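Search this book
Contents > Part Two: Machines That Handle Things > Chapter 7: Visitors Welcome
Reading time: 8 min

CHAPTER 7
Visitors Welcome

The sign at Prodwood's front gate on 5 Nov 2022 promised "the future of household automation." The future was on the second floor, past the coat racks, and it was trying to work a faucet.

Open days have a natural order. First there is coffee, then a welcome, then a second welcome from someone more senior. By the time our group reached the demonstration room, 400 visitors had signed the book and most of the pastries were gone. A man behind me asked if the robot could fix a drip. He was told that this was a very good question.

The program on show was called Reslow, and it lived entirely inside a computer. Its job was to learn how to move a faucet lever by practicing in simulation, where a bad attempt costs nothing and floods no one's kitchen. Our host had a slide with the figure 2,727 on it, the number of practice attempts logged since March. Several people wrote it down, me included, and I have been looking for a use for it ever since.

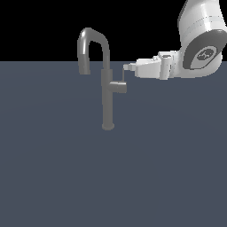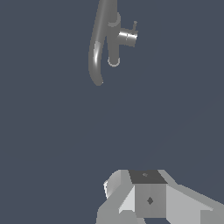
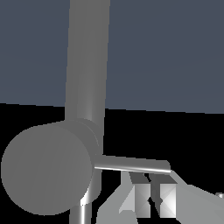 Figure 7.1. Simulated views from the Reslow faucet demonstration.

Look first at how little the simulated world contains. There are no dish towels in it, and the faucet has no sink. Everything the designers left out is something the program doesn't have to deal with, and also something it will know nothing about later. We will call this the bare-room problem, and it takes up most of Section 7.2.

Then consider the lever. You have been moving levers like it since you could reach the counter, probably without a slide presentation. To a machine, the same job breaks into a string of smaller ones: find the lever, bring the fingers to it, choose a direction, push, and know when to stop. The El Sherbiny method, covered in Section 7.3, scores each of these separately. Flustance, a rival approach, gives a single score at the end and lets the machine work out what it did wrong. Both have loyal supporters, and at the open day they were seated at different tables.

Before reading on, stand at a faucet and turn it on slowly. Write down every decision your hand makes. Most students stop at 2 and need to be sent back.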